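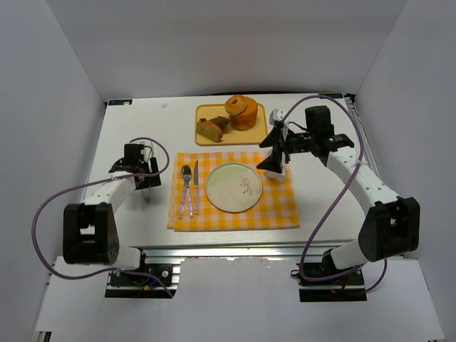
October, a bit after 5 in the evening

Glaze tests, second round on the pale green. Writing this up while the kiln cools, so forgive the rambling, and if you're reading it at the wheel please wipe your hands first (the last notebook is mostly slip by now).

I mixed 2000 grams of the base this time instead of fiddling with little cups, and I'm so glad I did. The little batches never agreed with each other and I think most of that was me and the old scale. Water was 685 to start, then a splash more when it felt like yogurt. Sieved twice through the 200 mesh. The first pass left a sad gray crust on the screen that I pushed through with the rubber rib, and the second went through like milk.

Clay bodies were the Pilkington white, which we all know, and the new Andel stoneware that came in the wrong bag. The Andel throws beautifully, a little thirsty, and it wants slower drying than I gave it. Two of my bowls warped at the rim before they ever saw a kiln. I'll wrap the next lot in plastic overnight and try to leave them alone, which I'm bad at.

Results so far, from the first load only:

Thin coat on Pilkington — almost no color, a bit like skim milk. Pretty on a cup, dull on anything flat.

Two dips on Pilkington — the one I like. Soft, even, and it stays put at the foot.

Two dips on Andel — goes toward gray and pinholes near the shoulder. I rubbed the next ones down with a damp sponge before dipping, and those are in the kiln now.

Three dips on anything — please don't. It ran onto the shelf and I spent most of an hour with the grinding stone.

I also tried the Plirov frit in place of our usual, same weight, no other changes. Glossier than I'd want for plates, and I worry about knife marks showing up, so somebody should scratch a tile hard with an ordinary table knife and then leave it in lemon juice overnight. I'd do it myself but I have no lemons.

The Jolex controller is still reading high at the top of the climb. The witness cones on the bottom shelf were barely leaning and the top ones were flat on their faces, so I dropped the last hold a little and moved the tall pieces down. No idea yet if that helped.

Still to do: relabel the two green buckets, order wax, mix a fresh batch of kiln wash. The spare sieve has a tear near the rim, so don't trust it with anything you care about.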